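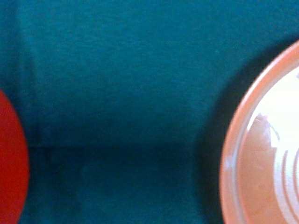

How to Update the Firmware on a Sternon Tablet with Altance

If your Sternon tablet has been nagging you about an update that never quite finishes, you are in the right place. Altance is a small desktop program that fetches the firmware file for your exact model and puts it on the tablet over a USB cable. It looks a bit scary the first time (all those gray boxes!) but I promise it is mostly waiting around, so get yourself a coffee and we'll go through it together.

Before you start

Charge the tablet to at least 60 percent. Altance will refuse to go on below that, and it only tells you so after the download, which is a rotten moment to find out.

Copy your photos and notes somewhere else. A normal update keeps them, but I still back mine up every single time and I sleep better for it.

Use the cable that came in the box if you still have it. Some charging cables carry no data at all, and the program will just sit there saying "No device."

Step 1. Install Altance

Run the setup file and leave the driver box checked. Restart the computer when it asks you to, even if you're tempted to skip it.

Step 2. Find your model

On the tablet, open Settings, then About, and write down the model name and the region code. The Marovmont and the Sepp look almost the same from the outside, but their firmware is different, so please take a second look before you click anything.

Step 3. Download the firmware

Pick your model from the list on the left, then your region, and press Get File. Mine took 12 minutes on a fairly slow connection. When it's done, press Check File and wait for the green word "Match."

Step 4. Flash the tablet

Turn the tablet off completely. Hold Volume Down, plug in the cable, and let go when the Sternon logo shows up. Now press Write in Altance and leave everything alone. If the bar stops at 47 percent for a while, don't panic and don't pull the cable! It is unpacking the big system file there and will move again in its own time.

Step 5. First start

Unplug once you see "Finished" and turn the tablet on. The first start is always slow.

If it gets stuck on the logo

Hold the power button for 12 seconds, let it shut off, and go back to Step 4. You can use the same file, no need to download it again.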